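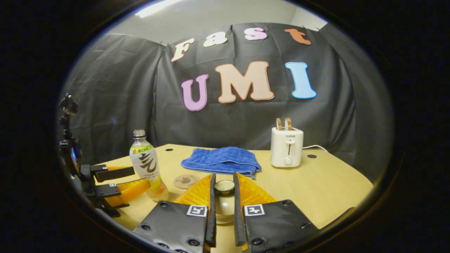

Figure 4.1 View from the hand-held gripper at a tabletop station, with a second gripper on a stand at left.

Chapter 4
Demonstration by Hand and by Remote Control

A demonstration is a recorded example of a task, performed by a person, from which a robot is to learn. In remote control, the operator drives the robot arm itself. With a hand-held gripper, the operator holds the tool and no arm is needed. This chapter treats both methods, using the Lucero table task recorded at Lurinbridge. The set holds 487 demonstrations by hand and 80 by remote control.

The wide-angle lens keeps the fingers and most of the table in view at once. Straight edges appear curved, and the image must be corrected before distances are measured. Square markers on the fingers are used to compute the grip opening. In Figure 4.2 the fingers are on either side of an upright, uncapped bottle, and both markers can be seen. 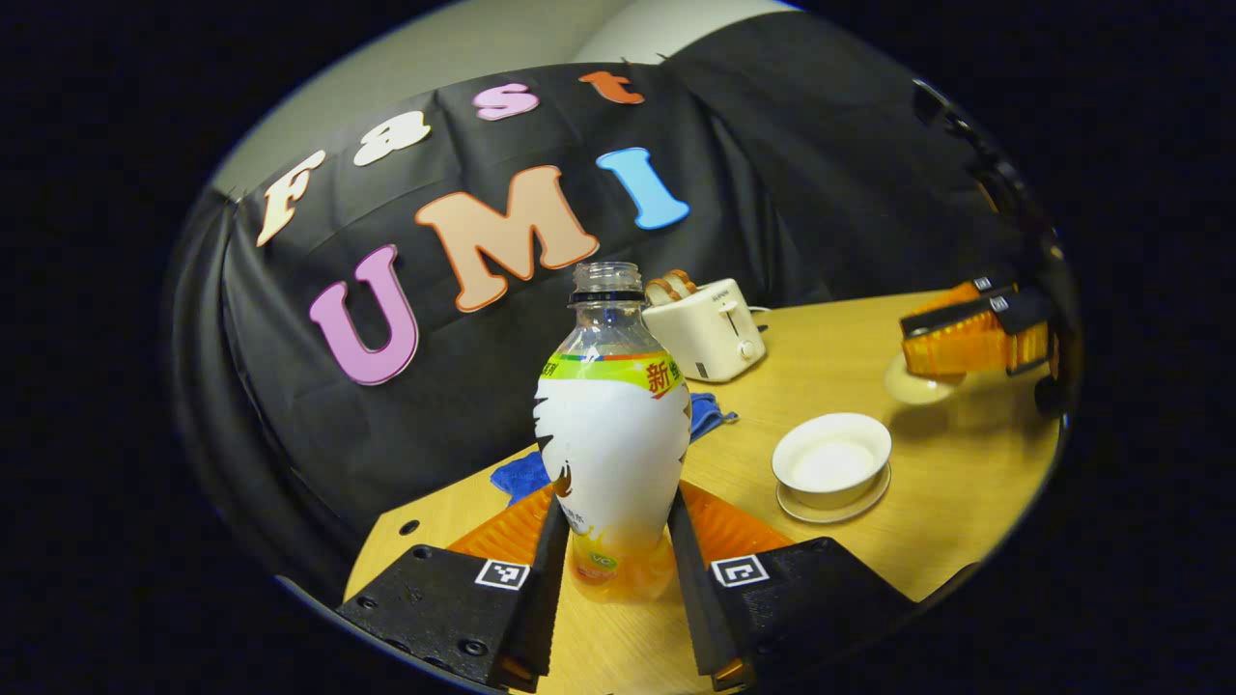 4.1 Coordinate Frames

Three frames are used: table, camera and fingertip.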